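Sunday at the Vurnside open day

I nearly skipped the Vurnside open day this year, what with the rain and the 88 bus running on its weekend schedule, but I'm so glad I went! The old Trastmont building has been turned into workrooms and home-style rooms, and for one Sunday they let the rest of us wander through. I got there when the doors opened at 10 and had the ground floor nearly to myself (the coffee line was another matter).
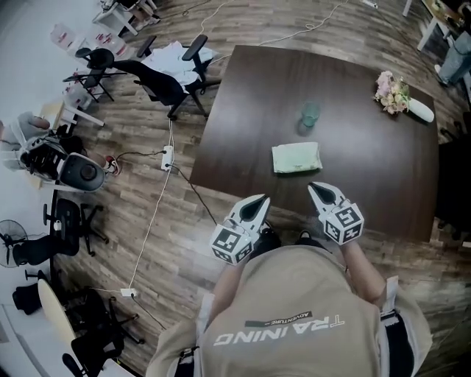

Table setting was what I'd really come for, being the kind of person who moves the napkins six times before company arrives. The big rooms upstairs have long tables done up for 240 guests, and they're lovely, but I liked the plain stuff better. Give me a dark brown wooden table with a pale green folded cloth lying flat on it and a little green-tinted glass cup, and I'm already planning lunch. Pink and cream artificial flowers with green leaves go nicely with that green too – I'd stand the vase up in the middle and leave it there till spring.

After that I went over to the Howlader hall for the fabric stalls and came home with two dish towels I didn't need. The Pernalix room had a line out the door, so I gave up and had soup. Parking is free until 6 if you're driving, and the side entrance is much quicker than the front.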